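코멜, 목재 자투리 재활용 지원사업 확대… 내년 4월부터 접수 창구 일원화

2020년 11월 3일 화요일

생활목공 지원기관 코멜(Comell)은 소규모 목공방에서 발생하는 자투리 목재의 회수 및 재활용 지원사업을 확대 시행한다고 밝혔다. 이번 조치에 따라 참여 공방은 기존 20개소에서 60개소로 늘어나며, 회수 거점도 9개소로 확충된다.

코멜에 따르면 올해 사업을 통해 회수된 자투리 목재는 총 152톤이다. 회수된 목재는 수종과 함수율에 따라 분류되며, 길이가 충분한 것은 집성판 원료로, 나머지는 교육용 재료와 연료용 칩으로 공급된다. 못이나 철물이 박힌 목재, 방부 처리된 목재, 도료가 두껍게 남아 있는 목재는 회수 대상에서 제외된다.

분류와 건조 공정은 협력업체인 조칼리츠(Zokalitz)가 담당한다. 조칼리츠는 기존 건조실을 증설하고, 입고 단계에서 수종별 표시를 의무화하기로 하였다. 표시가 누락된 물량은 해당 공방에 통보한 뒤 별도로 보관하며, 확인이 이루어지지 않을 경우 연료용으로 전환한다.

접수 방식도 변경된다. 지금까지는 거점별로 전화와 방문 신청을 따로 받아 왔으나, 내년 4월부터는 스톨트홀름(Stoltholm) 물류센터 내 통합 창구에서 일괄 접수한다. 공방은 월 단위로 배출 예정량을 제출하여야 하며, 수거 일정은 접수 순서와 운송 동선을 고려하여 확정된다. 운송비는 코멜이 전액 부담하되, 예정량을 크게 초과한 물량에 대해서는 공방과 협의하여 분담 비율을 정한다.

학교와 공공 도서관을 대상으로 한 교육용 재료 공급도 계속된다. 신청 기관은 사용 목적과 필요 수량, 보관 장소를 기재한 신청서를 제출하면 된다. 공급되는 재료는 모서리 다듬기와 표면 연마를 마친 상태로 출고되며, 별도의 도장은 하지 않는다.

코멜 관계자는 "소규모 공방은 배출량이 일정하지 않아 폐기 비용의 부담이 컸다"며 "창구를 일원화하면 수거를 기다리는 기간도 단축될 것으로 본다"고 말했다. 참여 신청서 양식과 회수 제외 품목의 상세 기준은 코멜 누리집 공지사항에서 확인할 수 있다.
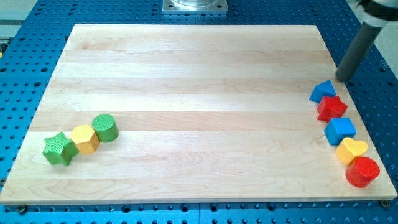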